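FOR IMMEDIATE RELEASE
June 1, 2023

Birnside puts two sets of grip pads through a living room cleanup

Hi, I'm Chaiwat Pongsiri, and I run hardware testing at Birnside. We make hand-held grippers, the kind a person carries around by the handle to do a job the way a robot arm would later do it. Normally somebody with better grammar than mine writes our releases, but I asked for this one, as I've spent most of the spring with these things in my hands and I have opinions.

The short version: we compared our current pad, the Nondex, with a softer one called the Entwistle, on ordinary household trash, in a furnished room with a rug on the floor and a waste basket to aim for. Starting in July, customers will be able to order either pad with any two-finger Birnside gripper. Same price, same fingers, and you can swap them yourself with a small screwdriver.

Now the longer version, which I enjoy a lot more!

We used to test pads on blocks. Foam blocks, steel blocks, blocks with sandpaper glued on. You get very clean charts out of blocks. Then a customer calls and tells you the gripper shot an empty wrapper across their kitchen, and your charts have nothing to say about it. So we wrote a new test plan called Zandness (it was the name of the meeting room, and it stuck) built entirely on things people throw away. It runs to 3000 grasps, and every one of them was done by hand, in pairs, one gripper left and one gripper right.

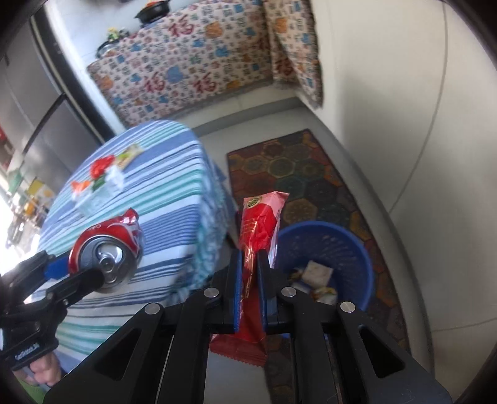 Snack packet on one gripper, crushed soda can on the other, blue waste basket on the rug to the right.

Snack packets turned out to be my favorite test object, and also the one I complained about most. They're slick, they change shape as soon as you squeeze, and the crimped ends are stiff while the middle isn't. With the Nondex pads you have to come in square and close slowly. Come in at a slant and the packet folds, and then you're holding a corner and hoping. The Entwistle pads gave us a lot more room to be sloppy. I could pick a packet up at a lazy angle, turn my wrist, and still have it where I'd left it by the time I was over the basket.

Cans went the other way. A crushed can has hard ridges in places you can't predict, and a soft pad sinks around them, so letting go takes a bit longer. That doesn't sound like much until you've done it all afternoon. The Nondex opens and the can drops, done. For cans, bottles and anything else with a hard shell, I'd still hand you a Nondex, and I said so in the internal report even though the Entwistle is the new product and everyone would like me to be more excited about it.

We had three operators on the plan, me included, and each of us swapped pads every 20 grasps so that tired wrists wouldn't get blamed on the wrong pad. We also traded sides. I'm right-handed, and my left-hand numbers were embarrassing for the first few days – they're in the report too.

The pads weren't the only thing we looked at. Each gripper carries a wide-angle camera that looks out over the fingers, and we tried three mounting heights for it. The lowest gave a lovely close look at the pads and a pretty poor idea of where the basket was. The highest showed plenty of room and not enough fingertip. We've settled on the middle one, where you get both fingers, whatever they're holding, and enough floor and furniture to know where you're headed. If you already own a Birnside gripper, the new mount fits the old screw holes. (Yes, I checked. Several of you wrote to me about this after the last change, and you were right to.) 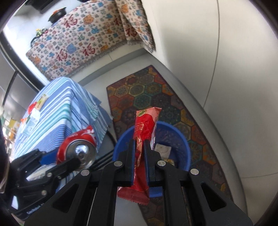 Lining up over the bin. The packet's crimped lower end hangs below the blue pads, and the second gripper holds the can at left.

One thing I'd like other testing people to take from this: let go of things as carefully as you grab them. Most of the comparisons I read stop once the object is off the table. Ours scores the release as well, and it changed our ranking. Thin packaging likes to cling to one finger when the other one backs off, so we now log which side it clings to and how far the fingers have opened by then. Working over a bin makes you honest about that. A miss lands on the rug and you have to bend down for it.

What's next? Paper. Crumpled tissue especially, which both pads pick up happily and neither one lets go of as neatly as I'd like. I have a third pad cut from the same sheet as the Entwistle with a coarser surface, and it's been through one short round so far. Too early to say anything useful. After that we repeat the whole plan with the fingers mounted on an arm, using the same objects, to see how much of what our hands learned carries over.

The full Zandness report, with the grasp sheets, the camera mount drawings and my left-hand scores, is free to anyone who asks. Labs and schools that want to run the plan with their own grippers are welcome to it, and we'd love to see the results, including the ones where our pads lose.

Pad orders open in July. Loan sets go out before then to customers with a current service plan, first come, first served.

Press contact: Chaiwat Pongsiri, Hardware Testing, Birnside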